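Zadasance Community Kitchen, Trindport
Progress report to the Tzavaras Fund, to the end of July

Dear Érica Fagundes,

Thank you again for your patience with us over the winter, and for the kind note you sent when the boiler finally gave up. We served 442 lunches this quarter, which is more than we dared to hope for when we wrote to you in autumn. 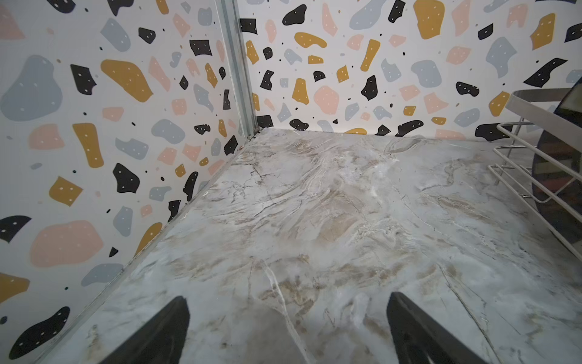

Most of the grant so far has gone on the cooking classes, which now run with 13 regulars and a waiting list. Rami Sfeir has been teaching lentils in every form known to humankind, and people keep coming back for more! We've also been talking about colours for the dining room, and the favourite by a long way is a white terrazzo pattern with blobs of mustard yellow, pale pink and black, on the grounds that it would cheer up a grey morning no end.

The vegetable boxes from Zarden have been a bit up and down (two weeks of nothing but silverbeet, bless them), but they've promised us more variety in spring. 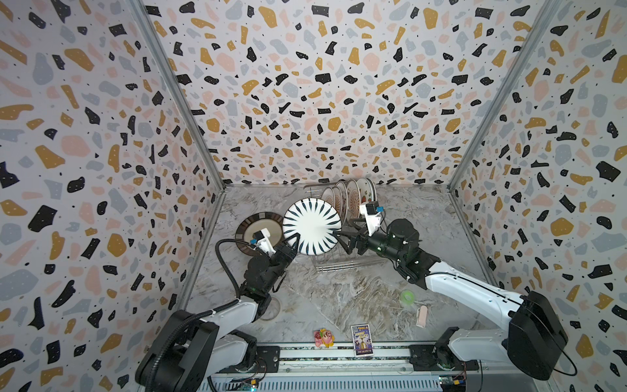
We've asked them for pumpkins especially, as the soup group is keen to get going.

Spending

We have spent $900 on pantry staples and another small amount on bus fares for the older guests. The boiler was paid for from our own savings.

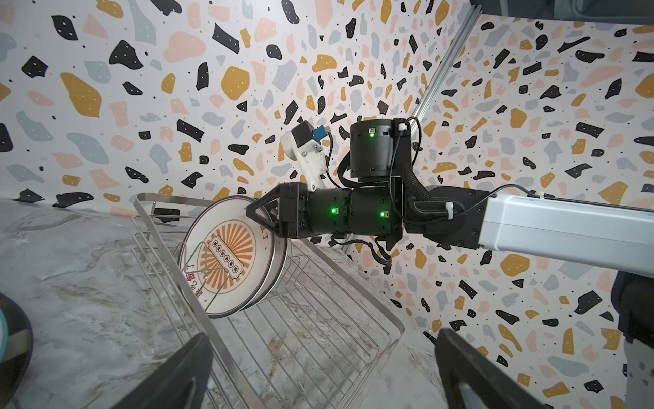 Next quarter

We'd like to open for a Thursday-style long lunch once a month, with 14 places to begin with, and to print the recipes in Chinese as well as English. 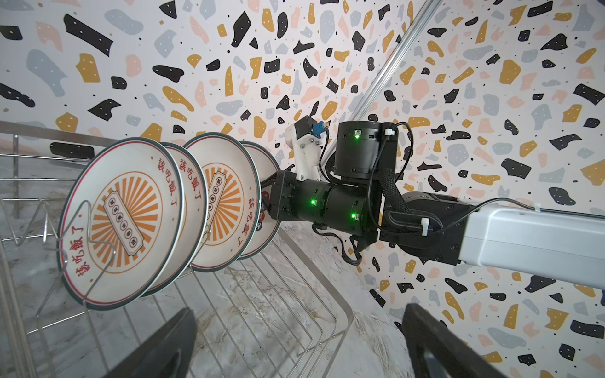 Plates in the rack, with 該吃飯了 around the rim.

With warm thanks from all of us at Zadasance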